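Candari Lab Course: Robot Learning from Demonstration
Handout 4: Recording demonstrations by remote control

Read this before your slot in November. Each pair gets 30 minutes at the station. You will drive the arm with the hand controller and record episodes for the put-in-pot and take-out-of-pot tasks. Handout 3 covered moving the arm by hand with the brakes released; we don't use that method this week.

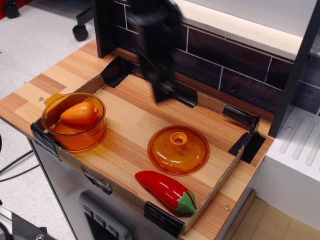 An episode starts when you press record and ends when you press stop, and everything between the two is training data. That includes waiting, wrong turns and talking to your partner with the stick half pushed. Decide on the task before you press record and type the instruction first. Write it so that it names one object and one place. With the carrot lying in the pot and the chili pepper outside near the front wall of the tray, "take the carrot out of the pot" is a good instruction and "move the vegetable" is not, as it fits both.

Start positions

Vary them. The Bredodau set we used last year had 465 episodes, and in most of them the objects began in nearly the same spots. The policy trained on it did poorly as soon as the pot was moved. Between episodes, shift the pot, the lid and any loose objects, and turn them too. Keep everything inside the cardboard walls.

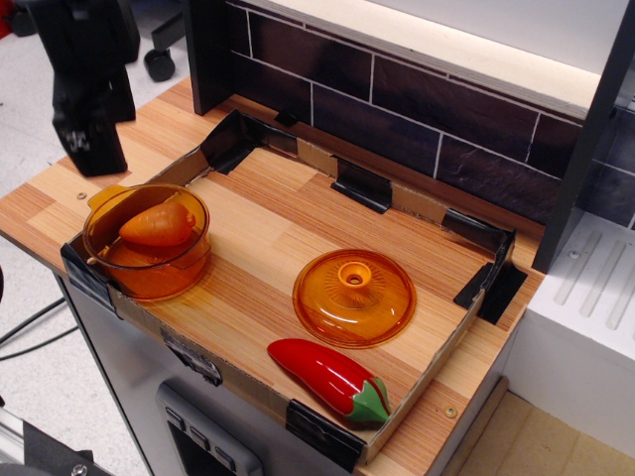
Figure 2. Carrot in the pot, lid and pepper to the right.

Driving the arm

Set the speed scale to 2 in the Proder panel. Come over the object first, then go down. Near the rim of the pot use short pushes on the stick and let the arm settle before you close the fingers.
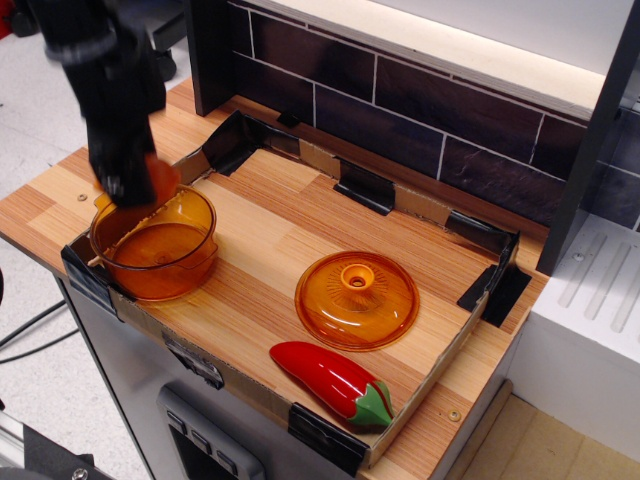
If you miss a grasp, open, go up a little and try again in the same episode. Recoveries are useful and we keep them. Discard the episode if the tray shifts, if you knock the pot over, or if your hand enters the work area while recording.

What to hand in

Your episode folder, the text file of instructions, and a half-page note on which start positions were hard to reach. The class target is 116 usable episodes. Reading for next time: the Wickramasinghe notes, section on action delay.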